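The spotty cloth and other bedroom business

There is a chair in our house that has never been sat on. It stands by the bedroom door and holds whatever is too clean for the wash and too worn for the cupboard, and for most of April it had held so much that you could no longer tell it was a chair. So, one bright morning, the bedroom got its turn. I have opinions about folding and very few places to air them, which is more or less why this blog exists.
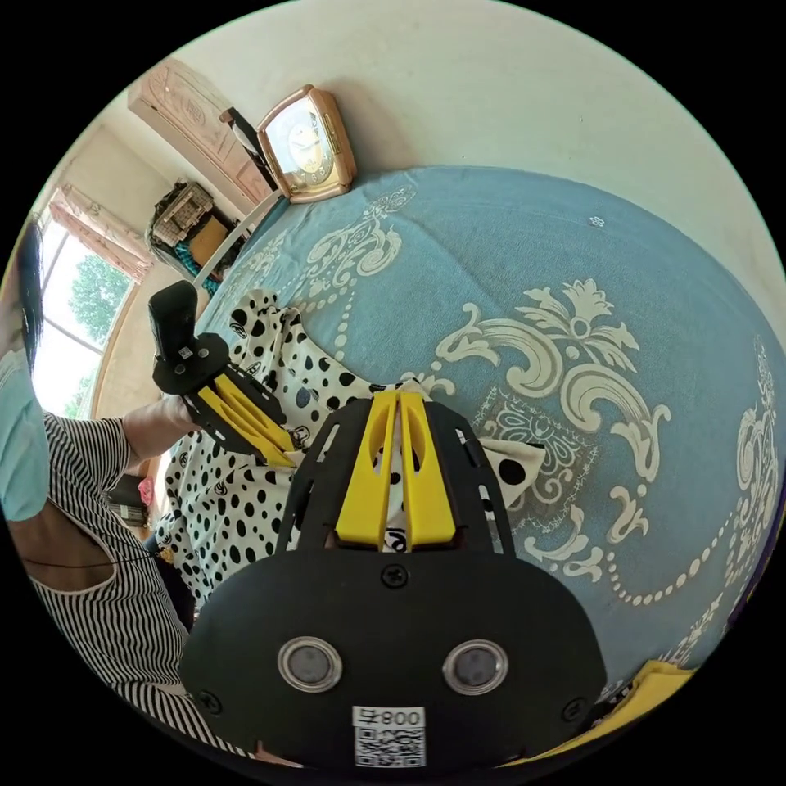
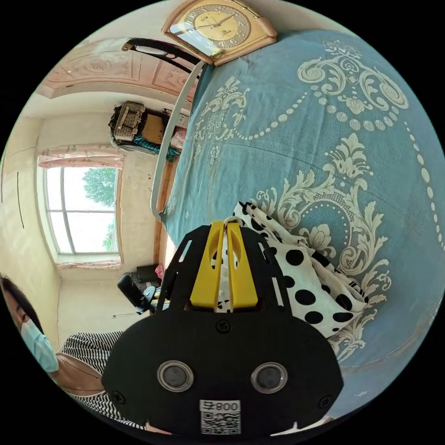
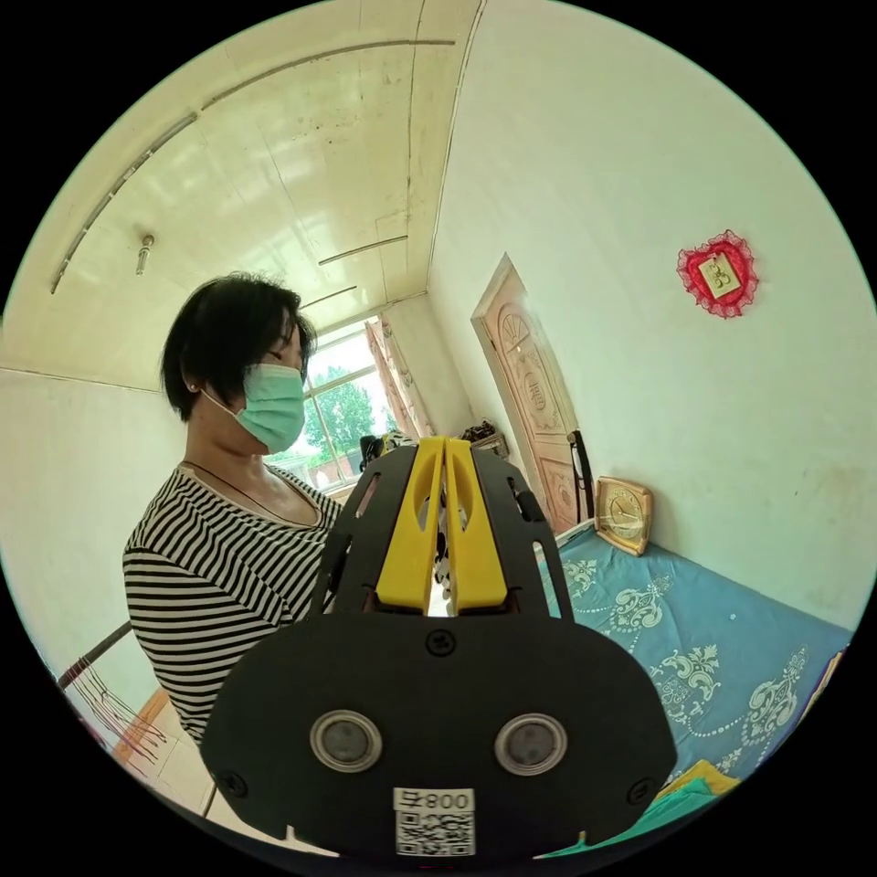 Stripes on top, spots to fold. The bedspread with the scrolls is in the middle one.

I should introduce the bedspread, as it runs the place. It is teal-blue with big cream scrolls and leaves and strings of little beads all over it, the sort of pattern you'd expect on the ceiling of an opera house, and it came from the Stevance market, where I had gone for a washing-up bowl. It has one great virtue, in that anything put down on it looks as if it's been put down on purpose. It also has one great fault. Lose a sock on that pattern and you may as well buy another pair.

A white cloth with black spots shows up on it beautifully, though. The spotty cloth is an awkward customer. The spots aren't all the same size, so the eye has no line to follow, and I have more than once folded it into what I took for a neat square and stood back to admire a sort of kite. Striped things are far easier. You match the stripes and the stripes tell you when you've gone wrong. Spots keep their own counsel.

For what it's worth, my method with a bunched-up cloth is this. Don't shake it. Everyone shakes it, and then there are two bunched-up cloths' worth of creases in it and the lamp is on the floor. Leave it lying where it is and find one corner. Pull that corner out as far as it will go, then look for the next one along, and keep going until you've got something flat enough to argue with. Fold it long side to long side, smooth it from the middle, fold again. I had it down to 14 folds at one point in my life, for a tablecloth, which I'd seen done in a leaflet from Kallell that came free with a set of drawer dividers. The tablecloth ended up the size of a paperback and needed ironing for half an hour before anyone could eat off it. I've calmed down since.

The dividers, while I'm on the subject, are still in their box. There were 15 of them and our drawers take 2.

Then there's the wicker basket. It lives up high, near the ceiling, where it was put because it looked nice in the shop and we couldn't think what it was for. It has gathered company. Things migrate up there: something dark, something teal with a pattern, something pink that I'd been looking for in the airing cupboard since before Christmas. I keep promising to get the steps out and deal with the lot. The steps are behind the ironing board, the ironing board is behind the suitcase, and the suitcase is full of winter jumpers, so you see how it stands.

I did once look into a proper storage system. Drulter do one with sliding trays and a rail, and it came to 374 before delivery, which seemed a lot of money to be told where my jumpers go. Collado had a cheaper version in cardboard. We bought one of those, and it held up well until somebody leant on it.

What I do like is doing this job by the window. It's a good window for it, with the trees right outside and the pink valance across the top that I was going to replace the year we moved in and have now grown fond of, like a neighbour's dog. With the daylight coming in you can see every crease, for better or worse. There's a clock over the bed as well, so you always know precisely how long you've spent on one cloth. I've thought of moving it.

The chair is the real question, of course. I did clear it, down to the seat and everything. It's green! I'd remembered it as brown. I put a cushion on it to discourage the clothes, and by bedtime the cushion had a cardigan over it.

Next time, the airing cupboard, if I can get the door open. If any of you have a way with fitted sheets that doesn't end in rolling them into a ball and shutting the door quickly, the comments are below and I'm all ears.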